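Unit 7: Comparing two-finger grippers
Course tutors: Rajkumari Singhal and Lợi Võ

What you need to have read
The Bridora controller sheet, pages on closing force and finger travel. Bring your own copy, as the bench copy stays in the lab.

Why soft items
A rigid block tells you little about a gripper. Most fingers will hold one. A bread roll has an uneven outline and a crust that marks easily, so small differences in finger shape and closing force show up early. Use the same rolls for both grippers and write down which one you used for each attempt.

Task A – reaching over a rim
The fingers have to open on either side of the roll without pushing the bowl. Look at the wrist camera view before you close, and again once the roll is held.

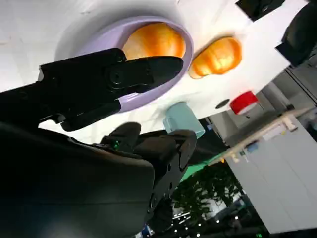 Wrist views: fingers open at the purple bowl, then a roll held between both fingers.
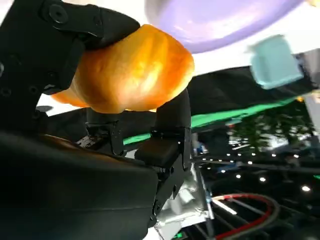 Task B – changing the closing force
Start at 40 per cent on the controller and go up in small steps. Save each run under its own number. Runs 723 and 855 on the course drive were done by Diễm Hồ with the Rarkorar fingers and are worth watching before you start.

For each run, note:
force setting
where the fingertips touched the roll
any mark left on the crust
whether the bowl moved

Write-up
One page per pair. Compare the Rarkorar and Quan fingers on the same task – do not mix results from A and B. Hand it to Cường Sầm by the end of January.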